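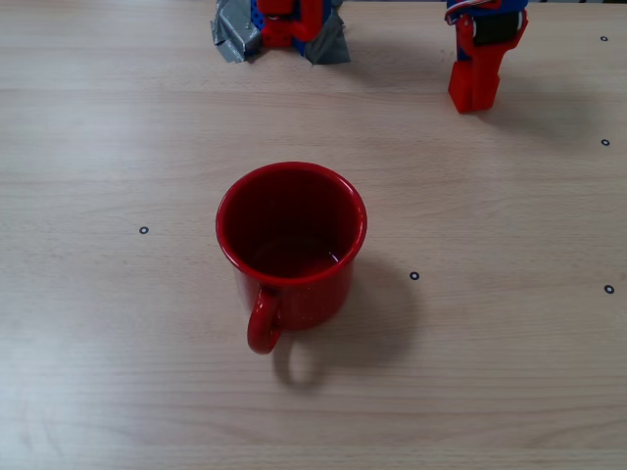
Red enamel mug on a wooden tabletop.

Week 7 notes: fuel reduction and where the small wood goes

Hi all, these are my notes from the lecture, tidied up a bit. I talk faster than I type, so if something's missing, email me.

We started with why crews thin a stand at all. Small trees growing under big ones act like a ladder — a ground fire climbs them and gets into the crowns, and a crown fire is a much harder thing to fight. Take out the ladder and you've got a better chance of keeping the flames low. You still have to deal with the branches and tops (the slash), and plenty of you forgot that in the February quiz!

The Romgate block is the one I kept coming back to. It's 637 hectares, mostly dry slopes, with houses along the bottom edge. The plan treats the 200 hectares closest to the houses first, then works uphill. Have a look at the map again and ask yourself where you'd put the landing. I'd go for the old gravel pit, but Orathai Khamphan argued for the ridge road and I think she half convinced me.

Next, money. Small logs are a pain to sell. The sawmill at Rokside won't take much under its minimum diameter, so the rest goes for chips or firewood, or gets piled and burned. Haul distance matters a lot here. Once the trucks are going some 40 kilometres each way, the chips hardly cover the fuel, and then somebody has to pay for the work as a service.

Terms to know: ladder fuel, surface fuel, slash, crown spacing, landing, haul distance.

Reading: Lindqvist, the chapter on thinning from below. Skip the tables at the back.

Your one-page treatment plan is due Friday, August 17, 2018. Metric units please, and label your slopes.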